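Week 2: looking after the hand-held gripper

Okay, so last time we all agreed that pads are boring. This week I'm going to try and change your minds, because nearly every bad grasp I've chased in this lab came back to the pads!

Start with the tool switched off. Wipe both finger pads with a damp cloth, getting right down into the ribs (grit loves it in there), and let them dry before you do anything else. Then squeeze the fingers shut by hand and look at how they meet. If one side lands first, loosen its screw, nudge it over and try again. Guangming Qin does this by feel, I still need a flashlight. 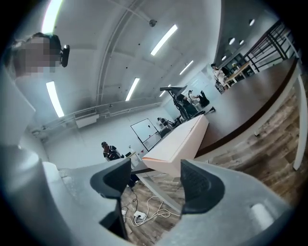
Pads get swapped at 300 hours, or sooner if you see a nick. Write it in the log, please, with your initials. I found two sets last September with no entry at all and had to throw both out, which hurt.

One more thing on cables. Unplug at the plug, never by yanking the cord, and coil it loosely when you're done. Chunhua Cheng has spares in the Maltano drawer if yours is looking tired.

For next week, bring your log page and one question about calibration.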